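Flistdale test cell — gripper and camera comparison checklist
Rack service task, simulation stage. November 2018

Fill in before any candidate gripper goes forward to the hardware stage. Mark each line OK, NOT OK or N/A. Write comments in full, as the September sheets were too short to be of use.

Section 1. Model and controller
1.1 Arm model loaded, joint limits match the data sheet — OK
1.2 Stop command halts all joints — OK
1.3 Parsa controller build entered in log (build 1771) — OK
1.4 Speed limit set to 20 per cent for first approach — OK

Section 2. Fingers and wrist view 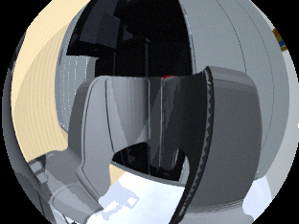 Finger pads are to be checked before each set of runs, with nothing held. The Pikorden fingers have to open and close without the two sides touching the centre body. In the wrist view the black toothed strip on the inner edge of the right finger can be followed from top to bottom, and the gap between the fingers is clear. The bending at the rim is strong, so do not take distances from that part of the view.

2.1 Pad strip in view — OK
2.2 Fingers empty at start — OK
2.3 Lens correction applied — NOT OK, file from the Jurketmont camera still to be loaded

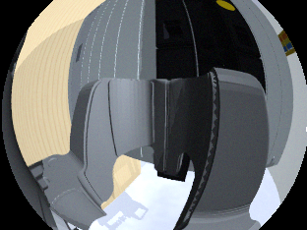
Wrist view, item 2.4: gripper against the dark recess, yellow oval near the top.

2.4 Target area not fully hidden by gripper — OK, but the body takes up a lot of the view
2.5 Second camera needed — YES

Section 3. Reach and clearance
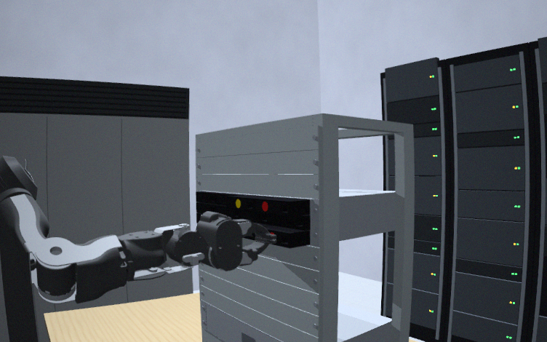

Clearance is judged from the fixed camera, as the wrist view is no help for the elbow or forearm. Run 44 is the reference for this section. The arm comes in from the left with the fingers at the front opening of the black unit, a little below and to the right of the yellow indicator. Both indicators can be seen from this side, so the camera position can stay as it is. Repeat the check if the base is moved.

3.1 Forearm clear of rack front — OK
3.2 Wrist motor clear of blank panels — OK
3.3 Contact force logged — NOT OK, channel was switched off

Result: hold. Redo 2.3 and 3.3, then run the older gripper on the same settings. Sheet 2543.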